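How a Calculator Gets Its Power
by Mitali Amarasinghe

A calculator is a small helper for sums. Ask it for 300 minus 119 and it shows 181. But where does its power come from? Many calculators use light, from a lamp or from the Sun.

Calculators, and the desk things near them:

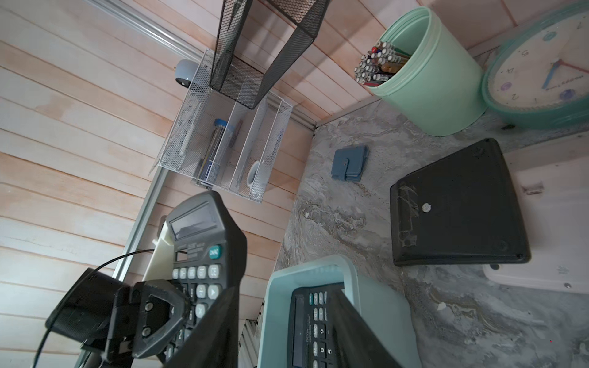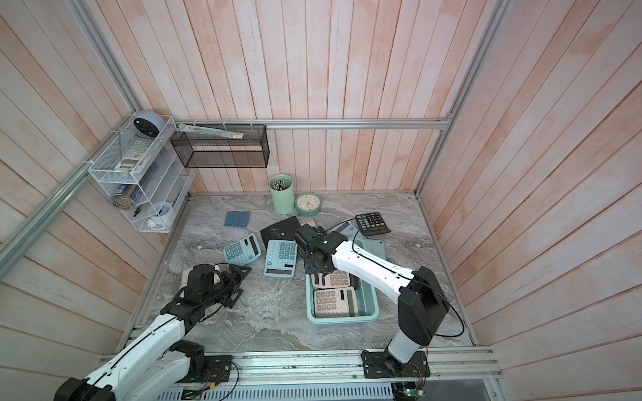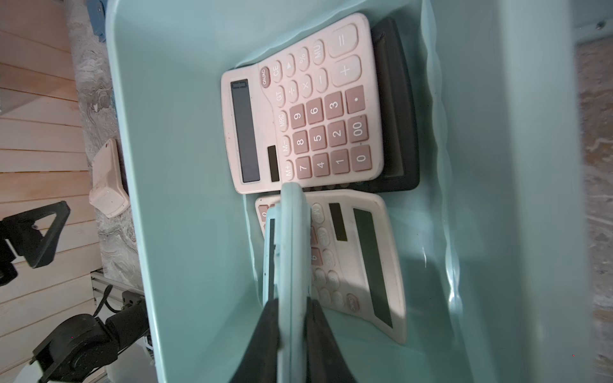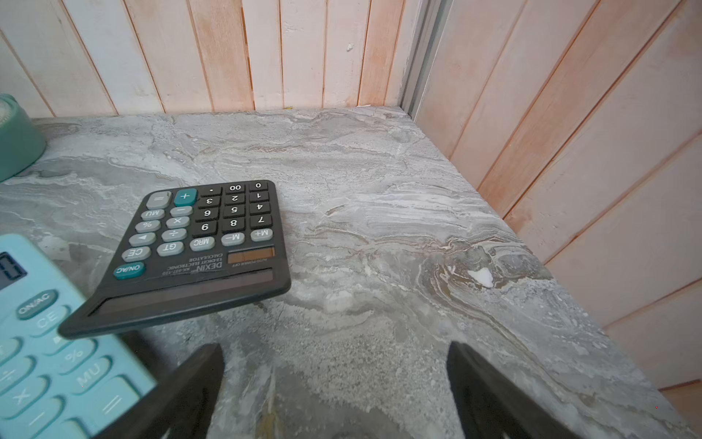 Light falls on a solar panel and becomes electricity. The panel is a small strip close to the display. On the black calculator in the last picture it is brownish, and the words under it are AUTO POWER OFF. Try yours near a window, then type 192.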